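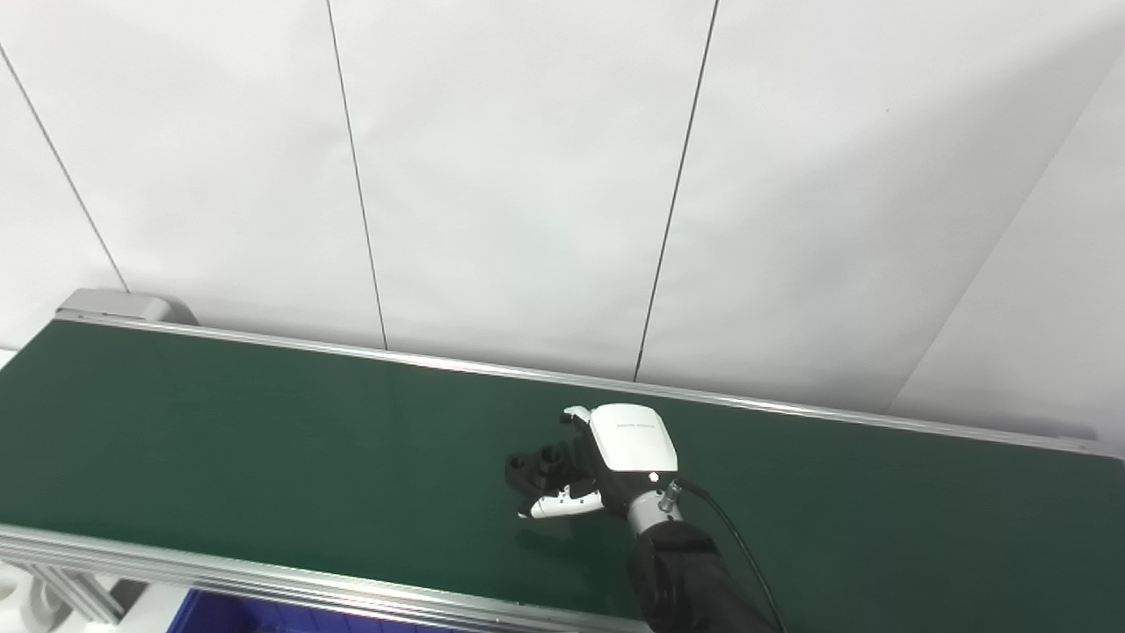

Orkel

Orkel is the timing layer between our belt tracker and our hand controller. It takes a part pose from the tracker, guesses where the part will be by the time the fingers close, and tells the hand when to start. The guessing is the hard bit. The rest is YAML.

Status: works on Laimutė's bench. Last checked 5 December 2022.

Install

Clone the repo, run make setup, go get coffee. If it fails on the Zimside driver, run it again. We know.

Running

orkel run --config belt.yaml
orkel replay --log last

Replay needs no hardware and is the safer place to have ideas.

Settings you will end up touching

lead_ms: how early the fingers start to close. Default 95. Berhanu Birhane likes 25 and is welcome to it on his own config.
belt_green_mask: on. The segmenter treats belt green as background, so a green part is, as far as Orkel cares, more belt.
glare_reject: 8. Raise it if light streaks on the belt start getting grasp poses of their own.
max_retries: 9. Set during an argument and never revisited.

Known issues

Round openings on a part's top face sometimes come back as two separate parts. Turn on merge_holes.
The wrist cable is missing from the collision model. The planner believes in a world without cables.
Stop means stop the hand. The belt has its own button and its own opinions.

To do

A proper calibration script, promised for January by Laimutė Liepiņa. She didn't say which one.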